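Minutes of the Staff Wellbeing and Workload Meeting
Arkden Support Services, Skulbridge office
2018-01-08

**Present:** heads of the phone, chat and back-office teams; human resources; facilities; staff representative for the evening shift. The Ivunik office joined by phone.

**Apologies:** training lead.

## 1. Minutes of the previous meeting

The minutes were accepted with one correction. Under item 4, "weekly check-ins" should read "check-ins every two weeks."

## 2. Overtime and call volume

Human resources reported that 26 agents worked overtime in the last pay period, most of them on the billing line. The phone team handled 3,390 calls in the same period. The head of the phone team stated that the volume itself was manageable, but that calls were bunched into the first two hours of the morning and agents were regularly missing their first break.

It was agreed that first breaks will be entered in the schedule as fixed time and may be moved only by a shift lead. The Ivunik office asked whether this would apply to part-time staff. It will.

## 3. After-hours messages

The staff representative raised the matter of supervisors sending messages to agents after the end of a shift. Several agents have said they feel expected to answer. The meeting agreed that no reply is required outside working hours, except from those on the on-call list, and that this should be put in writing.

Human resources will draft a one-page notice. The chat team asked that the notice also cover group chats - these are where most of the late messages appear.

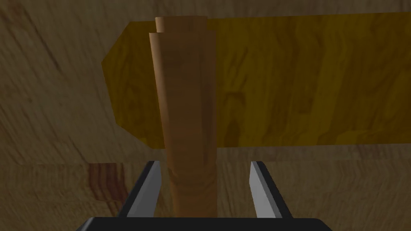 Facilities presented the plan for the quiet room on the second floor. The room will seat 18 and will be separated from the corridor by a full-height partition. Discussion turned to finishes, as the present gray walls were felt to be too much like the call floor. The warm tan to medium brown of the upright piece shown here, with its faint vertical streaks, was preferred for the partition, and facilities will ask the supplier for samples in that range. Phones and laptops will not be used in the room. Bookings will not be taken, and no one will be asked to give a reason for using it. Work is expected to be finished in February.

## 5. Workload tool

The trial of Trevor, the scheduling tool, has been running with the back-office team. Shift swaps are being approved faster, but the tool does not yet show time spent on follow-up work, and the team head considers the workload figures too low as a result. The trial will continue for a further 30 days before any decision is made on the phone team.

## 6. Other business

The evening shift asked for the second-floor kitchen to remain unlocked until closing. Facilities agreed.

## Actions

- Phone team: enter fixed first breaks in the next schedule.
- Human resources: circulate the draft notice on after-hours messages.
- Facilities: obtain partition samples; change the kitchen locking time.
- Back office: send a list of missing task types to the Trevor project lead.

The next meeting will be held in February, at the Ivunik office.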